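Loltness Hand-Guiding Kit

Teaching a robot arm a new job needn't mean an afternoon of typing. With the Loltness kit you take hold of the arm, lead it through the task at your own pace — slowly is quite all right — and the controller remembers the path for you. If you would sooner stay in your chair, the Usuga handset does the same work by remote control, and you can swap between the two halfway through a lesson.
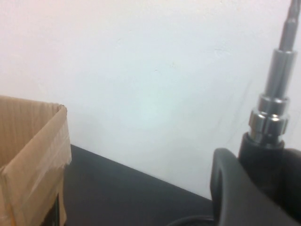

Wrist camera view with an open cardboard box beside the gripper.

The wrist camera records along with every movement, so whoever picks up the lesson later sees what the gripper saw. The controller holds up to 309 lessons, and Elvira Ospina on our support desk is always glad to talk you through your first few, however simple they may seem.

In the kit: wrist camera, Usuga handset, controller and printed guide. Total weight is roughly 800 g without the controller. Order code 2161. Spare handsets are sold separately.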